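19 July 2024

Up before the birds again, and what a morning! I had set the trap by the back fence last night, under the willow, with the new Guvora bulb in it, and I lay awake half the night listening for rain. None came. It stayed muggy and still and thick with cloud, which is moth weather if ever there was any, and at first light I was out there in my slippers with a mug in one hand and a stack of egg cartons under my arm.

There was a Luna on the outside of the bucket. I saw her before I got the lid off, hanging there that impossible green, with the long tails just touching the rim. I have been running this trap for three summers and had never had one in the yard. I had seen one at a gas station on the Brorport road, flat against the glass by the ice machine, and I have been jealous of that gas station ever since. I didn't dare breathe on her. I got my phone out, took far too many pictures of her and then moved her very gently onto the trunk of the willow, in the shade, where the jays don't seem to look.

Then the lid came off and there was everything else. Underwings, a whole crowd of little grass moths that shot straight up my sleeve, two or three rosy maples all pink and yellow like sherbet, and one big brown thing I took for an Imperial with its wings worn to rags (no, I was wrong, it was a Polyphemus, I found the eyespot when it shifted). The rosy maples are still my favorites. You would think they had been colored in by a child with two crayons and no patience.

It came to 22 species that I could put a name to, which beats my old best of 20, and that leaves out the small brown ones I always leave out. I should learn them. I say so every year, and in December I even get the book down and read the whole chapter on them with a blanket over my knees, and by June it has all drained out of my head again.

The season's total for the yard is now 433 moths. Last night did a lot of the work, and it would be higher if I hadn't lost a week to that cold wind off the Arai. I wonder what they do in a wind like that. Sit tight on the bark, I suppose, and wait. The river was still loud enough to hear from the porch this morning, though the wind had gone completely.

Let them all go into the long grass by six. The wren was already on the fence with opinions, so I carried the last of the cartons around to the far side of the shed and tipped them out there under the ferns. Ate toast standing up. Forgot the second mug of coffee on the step, where an ant found it.

Wrote to the Pruddale moth list after breakfast and had an answer almost at once – they had a good night out there too, but no Luna! I tried to sound modest about it. I don't think I managed. They want me to bring my pictures to the next open evening and say a few words about trapping in a small yard, and I said yes before I had time to get nervous.
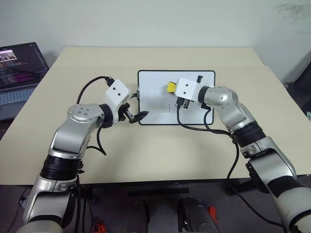
Small yards really can be wonderful for moths, and I want to get that across to anyone who thinks you need a forest at the door. A willow, a bit of long grass, some patience on a warm night – that is most of it. I'd like to draw my yard for them, nothing fancy, a line for the fence and a blob for the willow. A little whiteboard would do, like the black-bordered one lying in the middle of the beige table, once those faint marker strokes are wiped off. Then I'll get the Luna up on my phone and pass it around. Cloud again tonight by the forecast, so the bulb goes back out at dusk, and I have saved the egg cartons from next door.

Contact | © 2024 Yard Moth Diary | Back to top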